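Mihret Gudeta me abre la puerta con el portátil en la otra mano y un log a medio leer. Lleva el software de Mengal, la capa que junta lo que ven las cámaras, lo que marcan los encoders y la hora a la que pasó cada cosa. Yo venía a hablar de planificación, pero acabamos hablando de relojes (¡y qué bien!).

«Todo el mundo me pregunta por el modelo», se ríe, «y yo me paso la semana con las marcas de tiempo». En la versión de abril, la apertura de las pinzas llegaba 160 milisegundos tarde respecto al vídeo. «La política aprendía a cerrar los dedos cuando ya no tocaba».
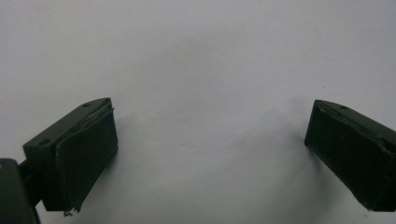 Le pregunto cómo lo arreglaron. Sadia Butt, que programa a su lado, se apunta enseguida: «Tiramos el buffer entero. Ahora cada lectura lleva su propia hora y el alineado se hace después, con calma». También hay un filtro nuevo, Tirow, que aparta los episodios con saltos. De los 1410 que tenían guardados cayeron 200 – a Sadia todavía le duele.

Lo que más me interesaba era el trabajo a dos manos, y ahí Mihret se embala. Dos pinzas son dos trayectorias que tienen que compartir un mismo origen, y si una deriva, el planificador cree que van a chocar. «Con una caja de compartimentos pequeños, cualquier error se nota», dice, y me enseña una gráfica que entiendo a medias.

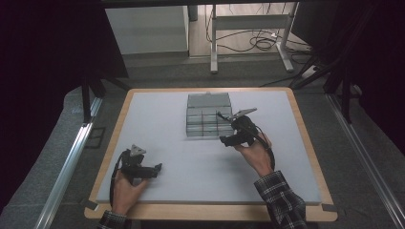
Lo que viene ahora

Quieren llevar el alineado a Moltudden, su visor, para poder revisar una toma sin esperar al proceso nocturno. «Sadia quiere botones, yo quiero una línea de comandos», me cuenta Mihret. Van ganando los botones.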